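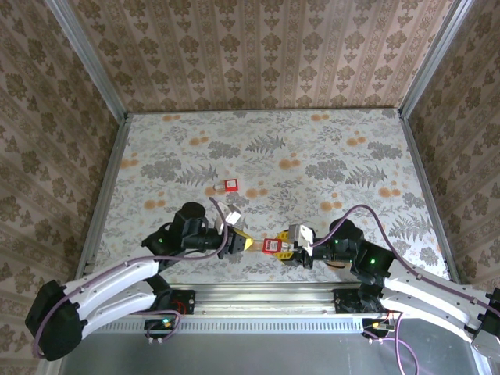

**Who may clear a stop on a two-arm cell and start it again?**

The operator signed on to that cell, once they have looked inside it and pressed the reset at the cell itself. A stop can't be cleared from the desk, and it can't be cleared by a second person on the operator's behalf.

The wording above was agreed under item 4 and goes at the top of the cell rules from now on.

# Cell rules working group: minutes

Tavport site, upstairs meeting room, October meeting
Started 9.35, finished 11.50

**In the chair:** Boonmee Somboon
**Minutes:** Amnuay Somboon
**Also there:** two operators from the early shift, one from the late shift, the maintenance lead, the data lead, and the site safety adviser (left after item 6)
**Apologies:** Cevitz (their engineer was on another site)

## 1. Last minutes

Agreed with one change. Under "Gripper pads" the minutes said pads should be changed "when worn". The meeting had agreed "when worn or at the end of the logbook page, whichever comes first". Amnuay to correct the file copy.

## 2. Matters arising

- Logbooks are now kept at the cells. One had gone missing for a week and was found in the stores office. Pages are to stay in the book and are not to be torn out for copying.
- The new stop buttons from Cevitz have arrived but have not been fitted. See item 4.
- The question about lone working in the evening was put to the safety adviser. Her answer is under item 6.
- The request for a second torque driver was turned down. Maintenance will lend theirs if it comes back the same shift.

## 3. Rules document, sections 1 to 3

The draft had been sent round and most people had read it. Comments were taken section by section.

**Section 1, who the rules are for.** The draft said "all staff". The late shift operator asked if that took in cleaners and visitors. Agreed to say "anyone who goes within reach of an arm, for any reason". Visitors must be with a signed-on operator the whole time.

**Section 2, signing on.** One operator per cell at a time. Name and start time go in the logbook before power goes to the arms. If two people are working at one cell, one is signed on and the other is the helper, and the helper does not touch the controls. The early shift said this is what they do already. The late shift said they often swap halfway through a task. Swapping is allowed, but the arms are parked first and the new name is written in.

**Section 3, start of shift check.** The draft list had grown too long and operators said people would tick it without looking. It was cut down to:

1. Stop button pressed and released, and the arms confirmed dead in between.
2. Cables followed by eye from wrist to base, with each arm at both ends of its travel. No pulling, rubbing or snagging.
3. Brackets and rail fixings tried by hand.
4. Gripper pads looked at on both faces.
5. Wrist cameras tight and lenses wiped.
6. Floor panel clear, flat and fixed down.

Anything that fails goes in the logbook and the cell stays off until it is signed clear. Maintenance asked that operators stop using tape on cables as a repair. Agreed, and a line added.

## 4. Stops and restarts

This took up most of the meeting.

The safety adviser went through the stop records from the summer. There were 179 stops logged across the cells. Most were operators stopping the arms on purpose after a bad grip or a dropped item, and she had no concern about those. Her concern was the 3 cases where the cell was restarted from the desk while someone still had a hand inside. There were no injuries.

The data lead said desk restarts save time when an operator is running a long set of takes, and that they had never been banned in writing. Boonmee said that was the reason for writing it down. The early shift operators were in favour of a ban. The late shift operator was in favour if the reset button could be moved, as at present you have to lean across the rail to get at it.

Maintenance looked at the drawings during the meeting and said the reset can go on the side post with the new stop button. It would take a morning for each cell.

Agreed:

- Desk restart to be switched off in the software on every cell.
- New stop buttons and the moved reset to be fitted together. Cells 1 and 2 first.
- Until a cell has been changed, the operator parks the arms by hand before leaning in to press reset.
- The question and answer at the head of these minutes to be used word for word.

The late shift operator asked what happens if the signed-on operator is called away after a stop. The cell stays stopped. Someone else may sign on, do the check and then reset.

## 5. Two-arm work: handovers and shared holds

The current rules were written when each cell had one arm and say nothing about two arms on the same item. The draft added a new section, which was gone through line by line.

**Speed.** When the grippers are within 200 mm of each other, both arms run at the slow setting. The data lead was worried this would show up in the recordings as a change of pace. The operators said they slow down there anyway. Limit agreed.

**Shared holds.** When both grippers have the same item, the operator may not release both at once unless the item is already resting on the floor panel. One gripper opens, backs off clear, and then the other arm moves. Pulling an item apart between the arms is not allowed unless the task sheet says so.

**Grip force.** To be set from the task sheet and not by feel. Boxes and soft items get the low setting. The early shift pointed out that several older task sheets give no setting. The data lead will go through them. A sheet with no setting is not to be used after the end of the month.

**Tags and labels.** Anything hanging off an item can be caught in the gripper fingers. The meeting talked about removing all tags. The data lead did not want this, as the work is meant to cover ordinary goods as they are sold. Agreed that tags stay on, that the grip is placed clear of the tag where there is room, and that a tag caught in the fingers counts as a bad grip and the take is marked.

**Spare items.** Items waiting their turn may be left in the cell if they are outside the path of both arms. If an arm touches one by accident, the take is marked and the item is put back by hand with the arms parked.

## 6. Lone working

The safety adviser's answer is that one person may run a cell alone if there is somebody else on the same floor who knows they are there and can get to a stop button. A phone call or a message to another building does not count. After 7 pm there are sometimes only two people on the floor, and if one goes home the other must power down.

The late shift asked for this to go on the rota so that it isn't left to whoever is tired first. Boonmee will speak to the rota office.

The safety adviser left at this point.

## 7. Linings and floor panels

Wall and floor patterns are changed between sets of recordings. The draft rule said linings may be changed "by any member of staff". Maintenance objected. A panel at the Chantharasri site was refitted with its edge proud and an arm caught it. Nothing broke but the arm had to be recalibrated.

Agreed:

- Linings are changed with the power off and the arms parked.
- Floor panels are held along both sides before power goes back on.
- Wallpaper must be flat with no loose corners. Lifted edges are glued or the sheet is replaced.
- The pattern code is written in the logbook, and the start of shift check is done again from step 2.

There was some talk about whether very busy patterns make it harder for operators to see small items. One operator said yes, one said you get used to it. No rule made. Operators may ask for a break or a swap if their eyes are tired, and this is to be treated as an ordinary request.

## 8. Status lights

Not everyone reads the lights in the same way. The maintenance lead said the lights on the arms and the lights on the boards come from different makers and the colours do not carry the same meaning across the two. He has a sheet explaining them but it is only in his office.

Agreed that no light is to be taken as proof that an arm is safe to touch. Parked and stopped is the only test. The sheet will be copied and put up at every cell.

## 9. Training and money

Fivia have quoted for a half-day refresher for all operators at £700, including the new two-arm section. The meeting thought this was fair, but the early shift would like it held here and with our own cells. Boonmee will ask if the price stays the same.

New starters will work as a helper for their first week before signing on. The late shift thought a week was too long for people who come with experience. Left at a week for now.

## 10. Any other business

- Stools at cells 3 and 4 are the wrong height for the leader controls. Maintenance to look.
- The logbook pens keep walking off. Pens on strings to be tried.
- Cevitz to be asked again for the spare pads ordered in the spring.

## Actions

| What | Who | By |
|---|---|---|
| Correct last minutes | Amnuay | This week |
| Switch off desk restart on every cell | Data lead | This week |
| Fit stop buttons and move reset, cells 1 and 2 | Maintenance | Before next meeting |
| Plan for the other cells | Maintenance | Next meeting |
| Add grip settings to older task sheets | Data lead | End of month |
| Speak to rota office about evenings | Boonmee | This week |
| Copy light sheet to all cells | Maintenance | End of month |
| Ask Fivia about training on site | Boonmee | Before next meeting |
| Chase Cevitz for pads | Amnuay | This week |
| Send round rules draft with today's changes | Amnuay | Ten days before next meeting |

Next meeting in November, same room, 9.30 start. Sections 4 to 6 of the draft will be taken first.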